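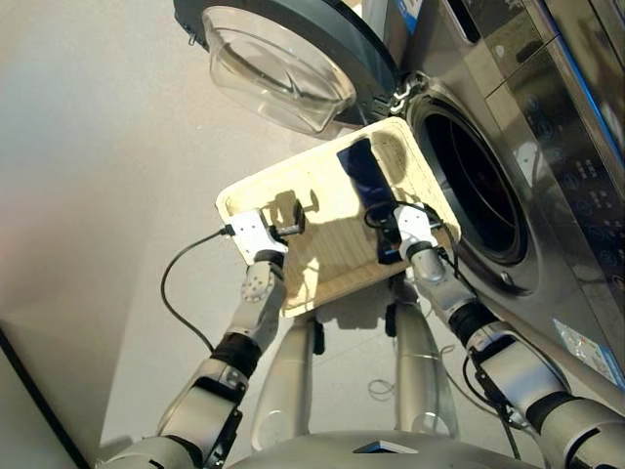 2 min read

Possums on the roof: your questions

Do they come back every night?
Mine do. I'm in Kokthorpe, under a big gum, and they thump across the tin at 8 like they're paying rent!

Can I trap one and drop it in the bush?
Please don't. Ring your council first, the rules are strict and a moved possum usually does badly.

What about mothballs?
Tried them in February. The laundry stank and the possums didn't care.

So what worked?
I cut the branches back 2 metres from the gutter, then put up a nest box (a Pellari one, bit pricey). Wait till they're all out before you block any holes.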